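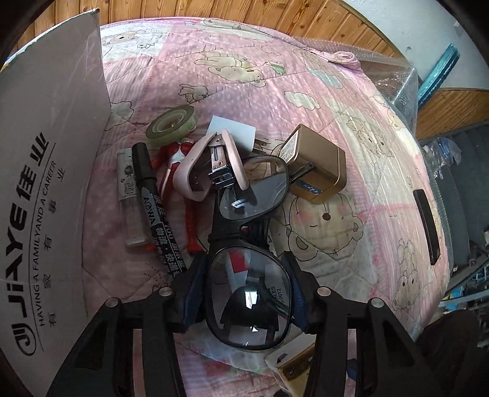
From the Zillden Neighbors newsletter, 16 July 2024

The drawer swap is coming back

Many of you have been asking (some of you more than once, and we love you for it!) whether we would do the drawer swap again after the one in June, and the answer is yes, as soon as we can get the big room at Carnard Hall for a whole afternoon. For anyone who missed it, the idea is very simple. You go home, you pick the one drawer you have been avoiding, you tip it all out on the bed, and whatever you don't want to put back you bring along to the hall, where somebody else will be delighted to have it. We had 60 households take part last time and 616 items change hands, which was far more than any of us had dreamed of when we put out those first few tables.

A word on what to bring. Office things go very quickly – staplers, hole punches, envelopes, all those pens that still write – and so do unopened toiletries and sewing bits. Old reading glasses are welcome too, and those we set aside in their own box by the door, so please don't leave them loose among the kitchen things.

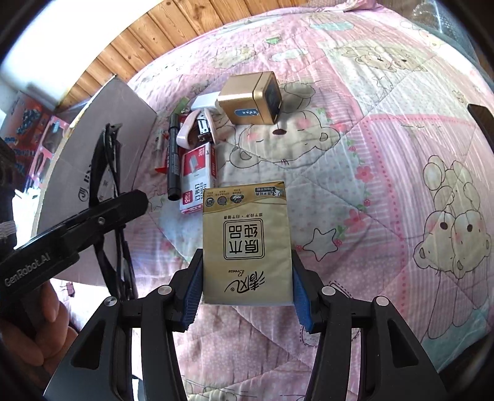 We would ask you to leave chargers at home this time, however tempting it is, as we were left with a great tangle of them and it took two evenings to sort out. Anything with a missing part should have a note taped to it saying so. One family brought a jigsaw marked "1,000 pieces, or nearly" and it was gone in five minutes, so a bit of frankness does no harm at all.

The Hegedűs bakery has very kindly offered 100 rolls again, and the folks at the Clistumum reading room will lend us their folding chairs, provided we carry them back up the stairs ourselves. If you can spare an hour for the chairs, please leave your name on the sheet by the hall entrance. We'll put the date up there as well, once the hall has confirmed it.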